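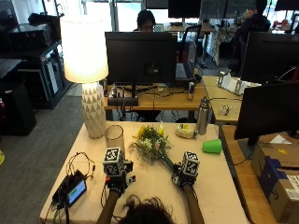 1/ Comparing two hand rigs, May 1, 2018

Two sets of sensor rigs to choose between before we record the table tasks. The old set is the Skolleo, the new one is the Rondarex. Both go on the hands, both carry a marker cube on top. I'll post notes as I go.

2/
The task is flowers into a glass vase. We picked it over blocks because a stem bends and blocks don't. The bouquet goes in stem first, so the wrist has to turn over on the way, and that turn is where we lose the cube.

3/
60 tries per set. Suleiman Nwachukwu did the first half of each and Su-bin Shin did the second half. Same table, same lamp, same vase. The person wearing the rigs stays seated the whole time.

4/
Skolleo: tracking dropped out in 19 of 60. Nearly all of those were the right hand, during the wrist turn. The left hand mostly just steadies the vase and gave us very little trouble.

5/
Rondarex: dropped out in 9 of 60. The cube sits a bit higher over the fingers, so the fixed camera keeps at least one face for longer. Same camera settings for both sets, I checked twice.

6/
Grip is the other way around. Skolleo pads hold a wrapped stem fine. Rondarex pads slid on the wrap and Su-bin had to squeeze harder than she liked. Her forearm was sore after the second batch.

7/
Someone asked about the lamp. It stays on. White shade, bright, behind the vase from where the wearer sits. We want the clear glass and the light together, that's what the house tasks will look like. Turning it off got us better numbers and I threw those out.

8/
Cables. Both sets are wired and both are annoying. The leads run across the tabletop and over the front edge, and every so often one catches a sleeve. Bare forearms from now on. Arturo Grasso wants to try clips along the table edge.

9/
The little handheld display is worth having on the table. You can glance at it between tries without getting up. On the Skolleo it took a while to settle after a restart. Didn't time it.

10/
Shewit Mamo asked if we could put Skolleo pads on the Rondarex rig. The screws don't line up. Selamawit Derese is drawing an adapter plate, should be a small print.

11/
For now: Rondarex for anything with a big wrist turn, Skolleo for cups and bottles. If the plate works we go to Rondarex for everything and run 200 with the new pads.

12/
Raw counts per person are in the sheet, second tab. Ignore the first tab, those are from October with the other camera.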